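Two grippers, one bin

I finally got the second gripper mounted, and I've been grinning at it since 21st November. The first was the Avum two-finger I've had since spring. The new one is a Plulasix with blunter metal fingers, and I wanted to know which of them copes better with awkward shapes in a plain gray bin.

So I ran 40 picks with each, same arm, same controller settings. The cup and the bowl were easy for both. The toy shovel is my favorite test – bright blue scoop at one end, knobby handle at the other, and so many bad places to grab it! 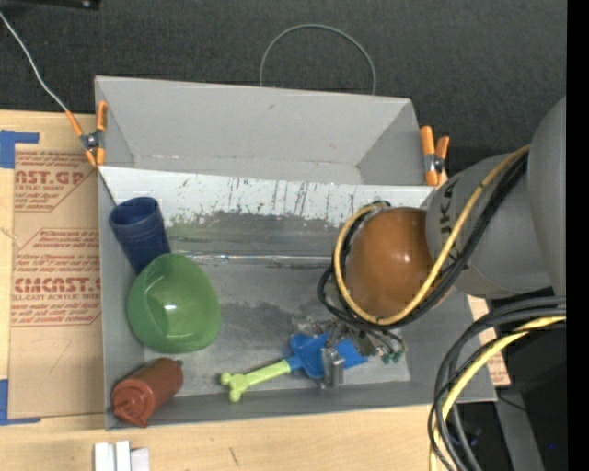 What I learned so far

The Plulasix is slower to close but holds the scoop much better. The Avum wins on the bottle, and it fits into corners the other one can't reach. Cable routing matters more than I expected (I redid mine twice).

Next up is the Jisance wrist camera, and then a long run of 1,000 picks in December. If you've tried blunt fingers on thin plastic, please tell me what pads you used!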